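May 27, 2018

Back at Prerketau after 12 days at the Rangel depot. The sorting benches have been rearranged and the accessories line now runs on the new schedule from Semonis. Shifts are 4 hours at the bench, then a change of task. The old pattern was a full day on one tray.

Spent the morning on mixed small goods: pouches, chains, scraps of fabric, paper. The rigid stock was moved to automatic sorting in February and gives little trouble. Soft goods are another matter. An open pouch has no fixed outline, and the lining shifts when the sides are pressed. The grip has to be set on the body of the item, low enough to clear the rim, and closed slowly. I lost most of the first hour to closing too fast.

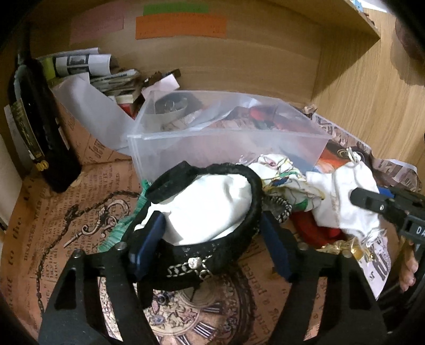 Afternoon

Meeting on job grades. Sindmont wants bench work classed as machine operation, with the pay band to match. The office prefers 'assisted sorting', which sits 2 bands lower. Neither term covers what we do, which is mostly deciding where to take hold of a thing and when to leave it alone. No decision; the draft goes back to Semonis.

The target of 50 items a shift was also raised. It was worked out on boxed stock and makes no allowance for chains, which snag on whatever lies beside them. I asked for soft goods to be logged separately. Agreed in principle – no form exists yet, so I have ruled up a page in the back of the bench book.

My wrists are better than they were under the hand-sorting pattern. My eyes are worse. By the third hour I was leaning in to check each contact point, and the stool is too low for it. Have put in for a taller one.

Tomorrow: pad wear check before start, then the fabric tray again.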